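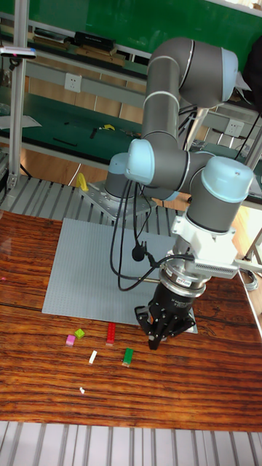 2. Avancement du lot logiciel

Le présent rapport rend compte des travaux menés depuis mars sur la chaîne de perception et de planification du projet Drovia, pour la tâche de pose de briques Lego sur plaque de base.

2.1 Perception
Le corpus annoté compte désormais 2 802 vues, dont 669 réservées à l'évaluation. Le module d'estimation de pose traite les briques posées directement sur le bois, à l'avant de la plaque. Les petites pièces blanches demeurent la principale source d'erreur, les reflets du plateau étant parfois retenus comme candidats.

2.2 Planification
Mme Pallavi Bansal a repris le planificateur de trajectoires. Le modèle de collision intègre à présent le boîtier électronique monté au poignet, absent de la version précédente. Les câbles qui longent le bras restent modélisés par une enveloppe fixe, trop prudente dans les configurations repliées.

2.3 Outillage
Fustura a livré l'outil de rejeu des journaux. Les 829 séquences archivées ont été converties au nouveau format.

2.4 Écarts et suites
La commande en effort à l'insertion accuse un retard de trois semaines. M. Hideaki Oshima présentera un calendrier révisé à Ismont le 28 juin. Aucune modification du budget n'est demandée à ce stade.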